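Print this story | E-mail to a friend
Reading time: 2 minutes

The Lid

Finbarr Breathnach swore he'd brought my container back. He hadn't, and I knew it, because mine had a chip in the rim from the night we moved to Ballden and this one was perfect. Same dark teal lid, same little vent button near the middle, but perfect!

"You bought a new one," I said.

"I washed it," he said, and put the kettle on as if he lived here.

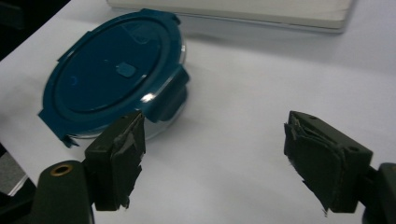
Photo: Nayeli Zavala

I left it on the white table for two days and walked around it. I'd lent it to him in April, full of my mum's lamb stew (the good one, with barley), and I suppose I'd been hoping he'd have to come by with it. He took his time. Then I undid the tabs, one after another, and found a folded note sitting in the bottom of the glass.

"Dropped yours on the tram," it said. "Walked 200 metres back for the lid. Kept it. Sorry. Is there any more stew?"

So I rang my mum and asked how long you soak the barley, and she said, who's it for, and I said nobody, a neighbour, and she laughed so loudly the dog got up.

Contact us | © Wendow Stories | Back to top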